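Replacing a Worn Shelf Peg in a Flat-Pack Bookcase

Adjustable shelves rest on small pegs pushed into holes in the side panels. Over time a peg can bend or the hole can widen, and the shelf starts to tilt. The method below covers cabinets with plain drilled holes. It does not cover metal strip systems such as the Nostholm rail.

You will need a ruler, a small torch, wood glue, a toothpick and a set of new pegs.

Take everything off the shelf and lift it out, front edge first. Pull out all the pegs, including those that look sound. If one has snapped inside the hole, drive a thin screw 3 mm into the stump and pull it straight back with pliers. Twisting will chip the coating around the hole.

Measure the shaft across its round end. Then measure the depth of the hole with the toothpick, marking it level with the panel. A shaft longer than the hole will leave the head standing off the panel, and the shelf will bind.

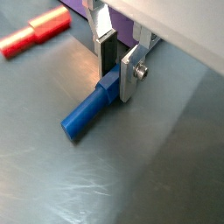

Ďurica

Pegs with a round shaft and a squarer head should be fitted with a flat face of the head upwards. Push each one in by hand until the head meets the panel. If it needs a hammer, it is the wrong size.

If the peg is loose, coat the inside of the hole thinly with glue and leave it to set overnight with the peg out. Repeat once if needed. For holes that have gone oval, use a sleeve. The Vikach sleeve needs the hole drilled out by 2 mm, so put tape on the bit to avoid coming through the far side of the panel.

Check that all the pegs are in the same row before putting the shelf back. On a 563 mm shelf, being one hole out at one end is easy to miss until the shelf rocks.

Lower the shelf back edge first and press down over each peg in turn. Load the heaviest items near the sides.

Last updated 2 November 2020. Sleeve drilling depth corrected to 17 mm.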